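Chapter 2
Choosing a Starter Cell

Reading time: 6 minutes

Most small shops buy their first robot as a kit. The seller supplies the arm, a gripper, the mounting plate, the cables and a license for the software, and the buyer supplies the table and the work. This chapter follows one such purchase, the Zilitum bench kit sold by Perport, from the quote to the first month of use. The task is handling single sheets of paper on a smooth, glossy surface.

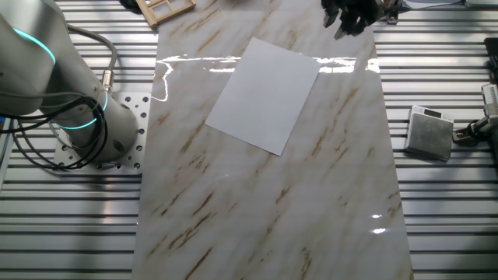 Perport lists the kit as part number 3534. The arm bolts to a plate with a grid of holes, so it can be moved along the bench without drilling. The base price leaves out the gripper fingers, which are ordered to suit the job. Kári Eskildsen, who wrote the purchase report used in this chapter, ran 934 pick attempts in September and logged 31 failures. Most of the failures came from two causes: the fingers slid over the paper without lifting it, or glare on the surface hid an edge from the wrist camera.

Both causes are common with thin, flat parts. A buyer should ask the seller to run a trial with the real material, under the lighting the shop will use. A trial on cardboard boxes says little about paper. Dafis, the second bidder, offered a trial on boxes only and was dropped from the list.

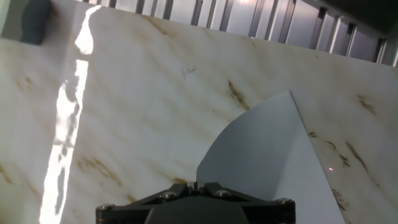

2.1 Reading the Quote

A quote for a kit has a fixed part and an open part. The fixed part covers the hardware and delivery. The open part covers setup, training and spare fingers, and it is where the Perport and Avon quotes differed most.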